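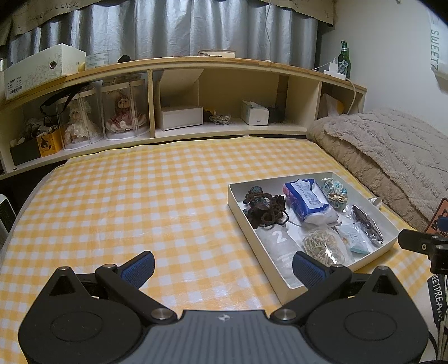
Section 4. Packing the Small-Items Box

Last updated: February

4.1 Purpose

This section explains how residents of Costigan House are to pack, label and store the shallow box issued for small personal items. It applies to all rooms on the Gredby and Asteo corridors. Larger belongings are covered in Section 5, and medicines must be handed to the front office under Section 7.

4.2 Before you begin

Clear a flat surface large enough for the box and its contents. A made bed is suitable if it is covered with a wipe-clean cloth. Checked cloths may be borrowed from the linen room and must be returned folded.

Items suitable for the box include:

- cord, string and knotted cord work
- soft packs of tissues
- small pouches and drawstring or bow-tied bags
- single wrapped items and small packets

Note: The box has low walls. It is not intended for bottles or for anything that must remain upright.

4.3 Packing the box

1. Place the open box on the cloth and check that the inside is clean and dry.

2. Lay knotted cord in a far corner. Do not try to untangle it at this stage. Pull gently on the bundle to make sure that no smaller item has been caught in the loops.

3. Set the tissue package next to the cord with its printed panel facing up. Press out excess air.

4. Place any clear pouch beside the tissues. Leave ribbons and bows tied.

5. Lay long packets parallel to a side wall. Do not fold them to make them fit. Small flat packets may go alongside.

6. Coil loose string and put it in a clear plastic bag before placing it in the box. String left unbagged will be returned to the resident.

7. Use the remaining space near the front for numbered bags. The number must be readable from above.

8. Check the cloth on all sides of the box for items left behind. Small white or rolled items are easily missed against light bedding.

Caution: Do not stack items above the height of the walls. Boxes are stored on shelves with little clearance, and contents that stand higher may be crushed.

Caution: Keep plastic bags and cord out of reach of young children at all times during packing.

4.4 Labeling

Write the room number on the Navel label supplied with the box and attach it to the outside of a short wall. Do not write on the box itself. Replacement labels are kept in Room 182.

Note: The number on a bag inside the box does not replace the room label.

4.5 Storage and collection

Boxes are accepted at Room 235 between 9:00 a.m. and 4:30 p.m. The resident signs the register and receives a paper slip, which must be shown at collection. If the slip has been lost, the resident should bring photo identification and list the contents for the staff member on duty.

Questions about this section should be addressed to Rangi Sutcliffe, Residential Services, extension 80.

2 comments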